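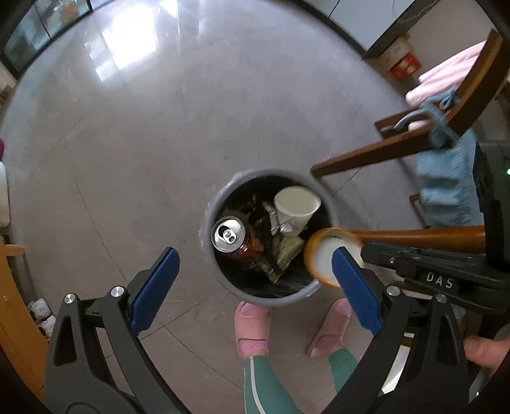 Fig. 1. Mixed waste in a round bin: drink can, white cup, silver wrapping, folded wrapper.

Household Practice, Unit 7: Clearing a Table and Sorting the Waste
Handout by Sarmīte Navickas, Taltdale Evening Courses
Thursday, October 3, 2019

In the last unit we washed. Today we clear, and it is a different skill. Please read the handout before the practical part and bring it with you.

1. Why the bin comes into the lesson first

Many students begin with the table. I ask you to begin with the bin. Look inside and see what is there already. In Fig. 1 the can and the cup stand in one bin with the wrappers, and this is how most homes do it. In Taltdale the can should go to the metal container. When it lies under wet tea leaves for two days, who wants to take it out again?

Words for this part: rim, lid, pull tab, wrapper, foil, crumpled, disposable.

Note the difference: a thing is "crumpled" when it was pressed in the hand, and "folded" when it has flat sides and angles. The silver wrapping in Fig. 1 is crumpled, the yellowish-green wrapper is folded. Folded waste takes less place in the bin.

2. The order of work

a) Things which are not waste leave the table first. Tools, boxes with a lid, keys, glasses – carry them to their own place.
b) Cans and cups come second. Stand them up if they are lying, and check if some drink is left. Pour it in the sink.
c) Snack bags third. Press the air out, with the opening away from your face.
d) Small packages and torn corners last. They like to hide behind the bigger bags.
e) Wipe from the far side toward yourself.

Look at the table in Fig. 2 and decide for each thing to which step it belongs. The pink box at the back is the difficult one. My colleague Tarmo Vasiliauskas says step a, I say we must first open it and look.

Pay attention also to the painted fruits. On a table with a pattern, small crumbs and drops are hard to see, so put your head low and look along the surface against the light.

Fig. 2. Table before clearing. A can and a paper cup are lying on their side, and one snack bag is partly over the edge.

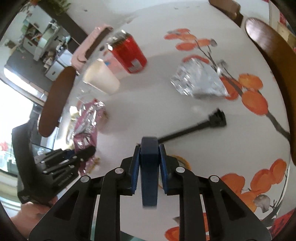 3. Homework

Clear one table at home in this order and write 127 words or more on what was difficult. Leave it in the Kirkance room before the next class. For a sheet which comes late I take away 3 points.

Search this site: Type a word... Go
Shares 7 | Views 200

Comments

Sanna: Is a paper cup paper or mixed waste? Mine has a plastic layer inside.

S. Navickas: Mixed, if there is a layer. Only clean paper goes to paper.

vanitz_reader: I did step e in the wrong direction all my life. Thank you for the handout.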